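Teaching the hand to sort fruit: by hand or by remote?
Forum > Home Robotics > Training and Demos

heslow_tinkerer
Right, this is where I've got to. Sorting fruit into the orange box, one piece at a time, with the gripper and the black hand both in on it.

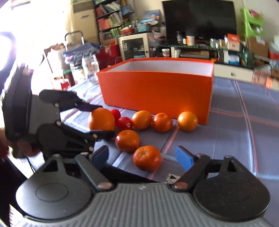

Ntuli
Before you record any more, decide which one you're teaching. I did a month of mixed demos, some done by holding the tool and some over remote control, and the policy I trained on them dithered like mad. It would go in fast and confident, then stop dead above the thing for ages. All my remote demos had that pause in them, me squinting at the screen trying to judge the depth.

heslow_tinkerer
That's interesting, I get the pause too! I've got 2112 demos saved so far, mostly hand-held, and when I watch the remote ones back I look half asleep. The hand-held ones are so much quicker to do (and kinder on my temper).

jindeson
Going to disagree with Ntuli a bit. Mixing is fine if you label which is which and train with the label in. The trouble with hand-held only is that you move like a person. You twist your wrist round in ways your arm can't copy, and then you wonder why half your lovely demos are useless. With remote control the robot has already done the movement, so you know it can.

Ntuli
Labels didn't save mine. I tried it. Maybe I hadn't enough data, I'll give you that, but I'd still rather have one clean set than two muddled ones.

jindeson
How many remote ones did you have?

Ntuli
Not a lot. I got bored.

jindeson
Well there you go then :)

harnell_bench
Can I ask a daft question, do you always put the fruit back in the same places? I did that for weeks with satsumas and ended up with a robot that was brilliant at exactly one table. Moved everything over by a hand's width and it grabbed at thin air.

heslow_tinkerer
Not daft at all. I tip it all out and shove it about between goes, though I'm a bit lazy about it by the evening. Tomatoes are the real pain. I'm so used to squeezing for an orange that I have to remind myself to ease off, and I've made a right mess more than once.

harnell_bench
Do the tomatoes as a separate session. 16 goes, break, 16 more. I squeeze far too hard once my hand gets tired, and it all ends up in the data.

Ntuli
Agree with that. Also throw away your first 3 of every session, they're always rubbish.

jindeson
Don't throw them away! Clumsy ones where you fumble and then recover are the most useful ones I've got. If it only ever sees perfect grabs it has no idea what to do when an orange rolls off.

Ntuli
Recovering is one thing. Mine were just me dropping stuff.

heslow_tinkerer
I might do one lot with the bad starts in and one without and see which does better on the tomatoes. Will have to be after tea, I need the table back. Jindeson, do you put the label in per demo or on every step?

jindeson
Per demo. I'll dig out my settings tonight and post them in here.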